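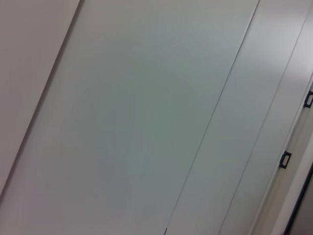 Page last changed: 23/12/2023

Course Materials > Interior Fitting > Unit 3 > Flat Fronts and Gaps

Unit 3 handout: Flat fronts, seams and the wall beside them
Instructor: Murray Costigan

Read this before the workshop session. It covers large plain fronts, the kind used for tall cabinets and partitions, and what to check where one meets a wall or another front.

1. Color

A pale gray-green front rarely looks like one color. It can read lighter and a little blue in one area and greener in another, with a trace of lavender where soft light reaches it. The off-white wall next to it may look slightly pink or beige by comparison. Do not record a color fault from one position. Move along the front, look again, and compare with the sample chip held flat against the surface. If the difference moves when you move, it is light. If it stays in one place, write it down.

2. Sheen

Matte walls and low-sheen fronts behave differently under a lamp. A smooth matte wall hides small hollows. A front with even a subtle sheen shows them, mostly at a low angle. Hold the work light close to the surface and sweep it slowly from top to bottom. The Correia sample boards in the rack have one hollow each. Find it by eye before you use the straightedge.

3. Seams

Two kinds of line come up on most jobs.

The first is the line between the wall and the front. It is usually the wider of the two and reads as a dark gray shadow. Its look can change along its length, crisp at one end and softer at the other. Check the wall for plumb before you blame the front.

The second is the line between neighboring fronts that sit flush. It should be thin, straight and sharp. On the Emgate practice units the gap is set at 3 mm. Measure at the top, the middle and the bottom and write down all three readings, even when they match. A small dark spot at the foot of a seam can be hardware, an opening or only shadow — put a finger on it or use the feeler gauge before you name it on the sheet.

4. Worked figures

The practice front is 2,000 mm high and 482 mm wide. With a gap of 3 mm on each long side, the opening needed is 488 mm. Students often add the gap once and end up with 485. Draw both gaps in your sketch.

5. Cleaning before inspection

Wipe with a barely damp cloth, then a dry one. Prusevix cleaner is for the metal parts only. Do not use tape on a painted face, including low-tack tape.

For the session: bring your Unit 2 sheet, a pencil and a steel rule. Irkeo gauges are signed out from the tool window and go back the same day.

Reading: course binder, section on scribing to uneven walls. The August version has the wrong drawing for the filler strip, so use the newer one.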